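The Desk Against the Round Wall

Oct 9, 2024
Print this article | E-mail to a friend
Shares: 804

There is a kind of person who believes a clear desk will lead to a clear mind. I have been that kind of person every October for years, usually for four days. Then the mail comes in, a mug arrives and decides to stay, and the mind goes back to being whatever it was before.

Hanane El Ouafi has lasted longer. She does layouts and the occasional translation for small clients, and she works in a converted corner of the old Jilmont building, a place put up by someone who had strong feelings about curves. The brick there does not go straight for long. It sets off sensibly enough and then swings around, so that any piece of furniture with square corners (meaning all of it) has to reach an understanding with the wall.

"I bought a desk for a room with corners," she told me. "Then I signed a lease on a room that had given them up."

Her first desk was a Brostari, secondhand, with a hutch and a pull-out tray for a keyboard of a type no longer made. It cost her $80 and most of a friendship, the friend having held the heavy end on the stairs. It stood so far out from the brick that pens rolled off the back and were lost to science. When she finally sold it, she found a gap full of them, along with a library card and an unopened birthday card from an aunt.

The replacement is a plain white table. It doesn't fit the wall either, but it has the manners not to make a scene.

What goes on top of it has been the subject of long thought. El Ouafi's rule is that a thing may live on the desk if she would notice it missing by lunch. This got rid of the stapler, the second stapler, a paperweight from the Ezzat trade fair and a stack of notebooks bought in a hopeful mood. The rule has also been bent in favor of flowers, which she admits do no work at all.

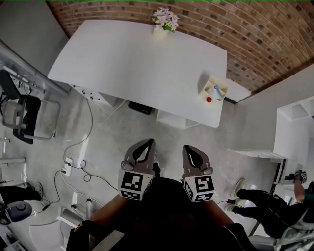
Fake ones, I should say. She has killed real plants in three apartments and sees no reason to bring an innocent party into a fourth address. The fake kind asks only to be dusted, and she has gotten out of that too, mostly by sitting far enough away. Guests have complimented them. One guest watered them.

Then there is the organizer, a white box with compartments, which she went to some trouble to find. The catalog from Clultton offers a great many of these, some with drawers, some with lids, one with a slot for what the copy calls "ideas." Item 3521 came home first and turned out to be sized for a giant. Item 3644 was better. The trick with compartments, she says, is to own fewer things than the box has room for, since a full organizer is just a drawer with the front torn off. I own two that bear this out.

And the ball? A small red one, kept within reach. She squeezes it on the phone. Certain clients get more out of it than others, and she would not give me names.

None of this does anything about the cables. You can banish staplers all day and the power still has to come from somewhere, and in a room like hers it comes up out of the floor, so the cords wander over the concrete like people looking for their gate. She has tried clips. She has tried a sort of fabric sleeve that made the whole bundle look like a sick snake. For now she steps over them, and she has started to step over things in other people's houses out of habit.

I asked whether the clear desk had led to the clear mind. She thought about it for some time, rolling the ball under one palm.

"I find my pens," she said.

I went home and took everything off my own desk and put it on the bed, where it stayed until I needed the bed. The mug is back. So is the second stapler, and I have let it stay until the weekend, when I plan to measure the wall.

Comments (80)
Print this article | E-mail to a friend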